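`sterkine-jewelry-box` 데이터 카드. 마지막으로 손댄 사람은 Octavio Ayala이고, 틀린 내용이 있으면 Milagros Alvarado에게 따지면 된다(연락처 순서가 원래 그렇다).

## 개요

손에 쥐고 쓰는 그리퍼 두 개로 팔찌, 뱅글, 머리핀 같은 장신구를 집어 초록색 상자에 정리하는 작업 모음이다. 원래 목적은 데이터셋이 아니었다. 손가락 패드 두 종, `Mongate`와 `Blomqvist`를 비교하다가 기록이 쌓였고, 지우자는 사람이 없어서 카드를 쓰게 되었다.

| 항목 | 값 |
|---|---|
| 에피소드 | 2713 |
| 촬영 장소 | 22곳(전부 가정집) |
| 비교한 패드 | Mongate, Blomqvist |
| 시점 | 좌우 그리퍼 각각의 손목 카메라 |
| 기록 형식 | Dratodum 컨테이너 v3 |
| 제어 주기 | 80 Hz |

제어 주기는 명목값이다. 로그의 타임스탬프를 믿고, 이 표는 믿지 말 것.

## 왜 장신구인가

블록은 너무 착하다. 네모나고, 가볍고, 어디를 잡아도 대충 잡힌다. 블록으로 비교하면 두 패드 모두 훌륭하다는 결론이 나오고 회의는 일찍 끝난다. 구슬 팔찌는 그렇지 않다. 한쪽을 들면 반대쪽이 늘어지고, 손가락이 구슬 사이에 걸리면 힘 값이 얌전해 보이는데도 들어 올리는 순간 빠진다.

배치도 사람이 정하게 두었다. 팔찌끼리 얼마나 떨어뜨릴지, 상자를 어디에 둘지는 작업자 재량이다. Giuliana Giraldo는 격자 배치를 주장했으나 식탁보가 격자를 존중하지 않았다. 아래 컷은 한쪽 손가락이 구슬 팔찌에 걸쳐 있고, 다른 쪽이 레이스 느낌의 작고 옅은 물건을 끝으로 문 순간이다. 금속 뱅글과 옅은 색 구슬 팔찌는 그 뒤쪽에 놓여 있다. 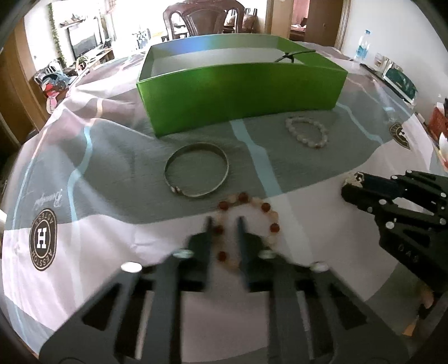

## 폴더 구조

```
sterkine-jewelry-box/
 episodes/
 ep_XXXX/
 left.mp4
 right.mp4
 pose.drt
 width.drt
 note.txt
 splits/
 train.txt
 val.txt
 tools/
 replay.py
 check_sync.py
```

- `pose.drt`: 양손 6자유도 궤적. 원점은 에피소드 첫 프레임의 왼쪽 그리퍼다. 절대 좌표를 원하면 다른 데이터셋을 원하는 것이다.
- `width.drt`: 손가락 벌어짐(mm). 완전히 닫아도 0이 안 나오는 장비가 있다. 보정값은 에피소드 헤더의 `w_offset`에 있다.
- `note.txt`: 작업자 메모. 절반은 비어 있고 나머지 절반은 패드에 대한 불평이다. 의외로 쓸모가 있다.

## 돌려 보기

```
pip install -r requirements.txt
python tools/check_sync.py episodes/ep_0003
python tools/replay.py episodes/ep_0003 --both
```

`check_sync.py`가 경고를 내면 `--both` 대신 한쪽씩 재생한다. 좌우 영상이 어긋난 에피소드는 `splits/`에서 뺐지만 폴더에는 남아 있다. 와일드카드로 전부 읽는 로더를 쓰면 그것까지 다 학습하게 된다. Octavio Palomino가 이미 해 봤다.

## 패드 비교에서 건진 것

- **Mongate**: 단단하다. 뱅글처럼 가장자리가 있는 물건에는 좋고, 둥근 구슬에는 점 하나로 닿는다. 잡은 줄 알았는데 굴리고 있는 경우가 잦다.
- **Blomqvist**: 무르고 잘 눌린다. 구슬은 확실히 덜 놓친다. 대신 놓아야 할 때도 안 놓는다. 상자 위에서 손가락을 벌렸는데 머리핀이 한쪽 패드에 붙어 있는 장면이 꽤 있다.
- 작은 물건에서는 패드보다 진입 각도가 더 크게 작용했다. 이 결론은 패드 비교 보고서에 쓰기 곤란해서 여기 적는다.

평가할 때는 물건 종류별로 나눠서 볼 것. 전부 합친 성공률은 두 패드가 거의 같게 나온다. 그 숫자만 보고 싼 쪽을 주문한 적이 있고, 그 상자는 아직 안 뜯었다.

머리핀은 따로 볼 만하다. 꽃 모양은 꽃잎 가장자리가 울퉁불퉁해서 손가락 끝이 어디에 닿느냐에 따라 결과가 갈린다. 손목 카메라로는 두 손가락 사이가 잘 보이니 접촉 라벨을 직접 달려면 이 부류부터 시작하는 편이 낫다.

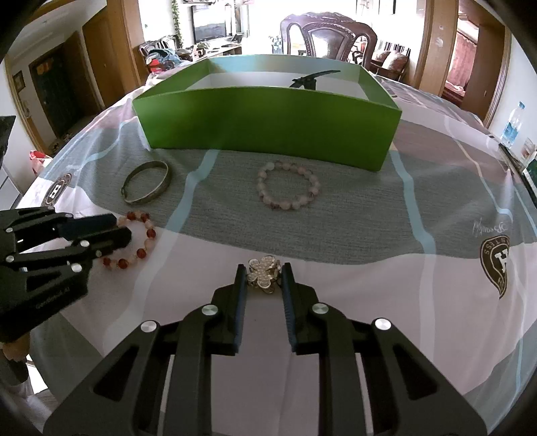 *그림 2. 손가락 끝 사이의 꽃 모양 머리핀. 왼쪽에서 들어온 두 번째 그리퍼는 적갈색과 옅은 복숭아색 구슬 팔찌 위에 걸쳐 있다.*

## 알려진 문제

1. 광각 왜곡을 펴지 않았다. 식탁 가장자리가 휘어 보이면 정상이다. 보정 계수는 헤더의 `lens`에 있다.
2. 창이나 문 쪽으로 카메라가 돌면 벽이 하얗게 날아간다. 노출은 자동이고, 고정하자는 안건은 1월부터 열려 있다.
3. 성공 여부 라벨은 상자 안에 들어갔는지만 본다. 던져 넣어도 성공이다. Giuliana Carhuamaca가 `gentle` 라벨을 추가하는 중이며 기준은 본인도 아직 고민하고 있다.
4. `val.txt`에 학습용과 같은 집에서 찍은 에피소드가 섞여 있다. 새 집에서의 일반화를 주장하려면 집 단위로 다시 나눌 것.

## 바꾼 것

- v3: `w_offset` 추가, 좌우 파일명 통일
- v2: 좌우가 뒤바뀐 에피소드 수정(다 고쳤다고 생각함)
- v1: 압축 파일 하나와 행운을 빈다는 메일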